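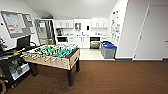 About us

Grirkance is a small repair shop in Brostthorpe, and we look after one kind of machine: the Vachon palletizing cell. Nicanor Sandoval and Petronella Nkosi started out with a borrowed van and a drawer full of grease guns, and we've grown a little since then — though the coffee breaks are still long and the foosball is still taken far too seriously.

When a cell comes to us for care, we begin with the joints. Every arm gets fresh grease at 1502 hours, a new set of belts if it needs one, and a slow, patient run through all 68 of its taught positions before we let it near a full load. Chrysanthi Tsakiris does the teaching and will happily talk you through every one of them (bring a chair!). Call us any time, or come by and say hello.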